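4th January

Back at the bin after the break. Before we stopped I had 461 good picks saved, and this morning I finally got to 489. The target is 3000 by May, so the pace has to go up.

Most of the lost time is resets. After each pick I move everything around by hand so the model doesn't see the same layout twice. I used to do this without a plan, and when I plotted the start positions they were bunched in the middle of the bin. Now I work from a printed list of random positions and follow it even when the result looks awkward. Objects against the walls are the weak spot, so the list leans that way.

I also changed how I label failures. A dropped object used to be thrown out with the bad recordings. Now it gets its own tag and stays in the set, and Hidayah Harahap can decide at training time whether to use it.

The current set mixes shapes on purpose: a bottle, a toy brick, a flowerpot, a small cylindrical container. The flowerpot is slow to get right when it's on its side, and I redo those more than any others.

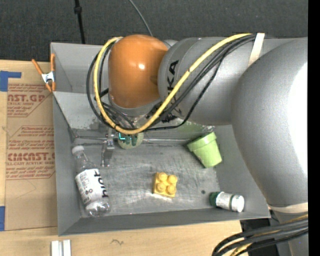
Yoga Kwok thinks I'm chasing the wrong number and would sooner have six new objects than another thousand picks of the old ones. We'll try it on the next batch, with the same position list, and compare on the Trenilar test set.

Still to do: rename the old folders, fix the timestamps.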